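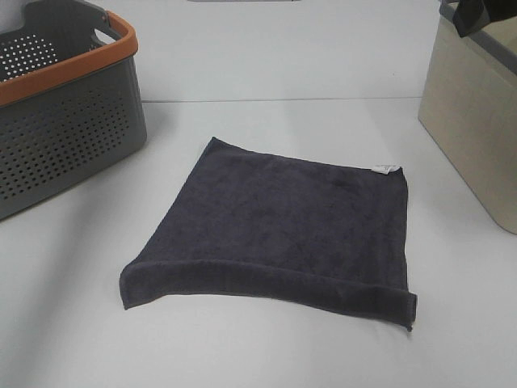 Tandside Textile Care Group, Workroom 3

Dec 17, 2010

Towels again. Dark gray terry, folding trials, white table. Basket left, beige container right, same as the sheet Amparo pinned up.

Bottom edge keeps giving trouble. The band there is turned over and makes a thick ridge all the way across, sags in the middle, ends sit up. Left end has a curl to it. If you fold in half from there the ridge ends up inside and the stack leans. Try: flatten the hem by hand first, palm from center out, THEN square the corners. Corners first is a waste of time, did it that way all of September.

Care tag is up by the top right corner, sticking out. Print on it too faint to read so going by the wash card. Want tag inside after the last fold. Rhun says start with tag away from you, I say toward. Not settled.

Pile shows every stroke on this color, light and dark patches. Doesnt matter for the fold but don't mistake them for damp, Ieuan did and sent a pile back to the dryer.

Folded 17 this morning, 8 needed redoing, nearly all hem. After lunch flattened first and the redos dropped to 3. Small numbers, I know.

Left to do
- thirds vs halves, same towels
- ask Róisín if the Flurnmont order can wait, up to 89 peices and we only have shelf room for part
- lighter gray ones from Dufour, havent opened them
- Ynyr wants the table wiped before whites go on it, lint from the dark ones gets everywhere

Stopped at 4, more tomorow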